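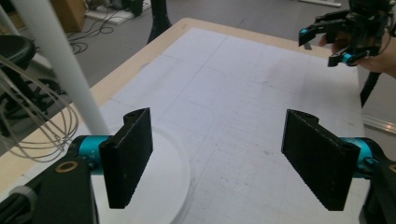
House rules at the grid table

Two grippers out, one held up over the far corner and one open right under your nose, and that big gridded sheet in between. If you've ever stopped by our room at Vemholm, this is pretty much what you walked into!

I've been promising Ursina Gasser for ages that I'd put our table rules on the gallery page so people can read them before they come over instead of getting them from me while I'm hunting for a screwdriver. So this page is short on pictures and long on captions, sorry, or you're welcome. I wrote it on June 28, 2022 and I'll keep fiddling with it whenever somebody breaks something in a new way.

A bit of background for the folks from the Zaugg building. The project is called Plovo. We do everyday tabletop jobs with hand-held grippers, record how it goes, and the arm people try to learn from it. We want 1,000 good takes per task, and good is the word we keep fighting over, so most of what follows is really about that.

Before you pick anything up

Look at the sheet first. It collects smudges and little specks like you wouldn't believe, and I'm fine with a few of those (it's a work surface, it's allowed to look like one). What I'm not fine with is a pen line. Please, no pens on the table. Regula Ortner once drew a tiny arrow to show where a cup goes, and we had a tiny arrow in our lives for the rest of the month.

Open and close your gripper 5 times, all the way, with nothing in it. If it feels gritty or one finger comes in late, put it down and write it on the board. Don't fix it at the table. Don't lend it to the next person with a "should be okay." Both fingers have to meet flat, pad to pad, or we don't record.

Rings and bracelets off, long hair back, sleeves above the wrist. The joints on these things are small but they do pinch, ask my left thumb.

While you're recording

Fingers wide open at the start of every take and wide open again at the end. I know it feels silly when you've just let go of the thing and they're open anyway, but do the full squeeze and release so Luler can find the end of the take. (Luler is our labeling software. It's very patient but it can't guess.)

One person calls the take. Only one! When two people are working at the same table it's so easy for both to say "ready" and for neither to mean it. Whoever stands on the window side calls, everybody else waits for the word. If you aren't in the take, hold your gripper up and clear of the table, or park it on the shelf. Not on the sheet, not on the stool, not under your arm.

Move at the speed you'd use at home if you weren't in a hurry. Nerys Pumphrey is the best at this, she's almost boring to watch, and I mean that as the biggest compliment I've got. New people tend to go super slow because they think the recording will like it. It doesn't, and then you have a robot that sets down a spoon like it's defusing something.

If you drop the object, keep going for a couple of seconds and then stop. Mark it as a drop. Please don't delete drops! We keep them in their own folder and they get used. A deleted take leaves a hole in the numbering, and then Pirmin Wyss comes to find me, and he's got a very sad face when he wants to.

Don't talk with the hand that's holding the gripper. You'd be amazed.

The floor

Okay, cables. We have a lot of them, there's stuff on the floor behind the table, and I'd love to tell you there's a grand plan. The rule we have right now is that you walk around the outside and never step between the table and the stands. If you bump a tripod leg, even a little, say it out loud. We check the view again before the next take and that's the end of it, no one gets a lecture. The bumps I worry about are the quiet ones.

Same with boxes: anything you unpack goes back in its box, and the box goes against the wall by the end of the day. I'm as bad at this as anyone.

Swapping and cleaning

Pads get wiped after every session with a dry cloth. Dry! Every 500 takes they come off and Mechthild Hollenstein has a proper look at the edges. She keeps the spares in her drawer, and you have to ask her, you can't just help yourself, and yes I've tried.

If you change anything on a gripper, even one screw, it gets a new line in the log with the date and your name. We found 19 takes last spring where somebody had turned a pad around and hadn't written it down. They looked fine. They weren't usable.

Things we still haven't settled

Gloves or no gloves. Music (I vote yes, Regula votes no, and she sits closer to the speaker). Whether left-handed takes go in the same set or get a separate one, which we should've sorted out in the first week of June and didn't.

If you have opinions on any of that, write to Ursina or catch me at the table. Just wait till the take is over before you say hi!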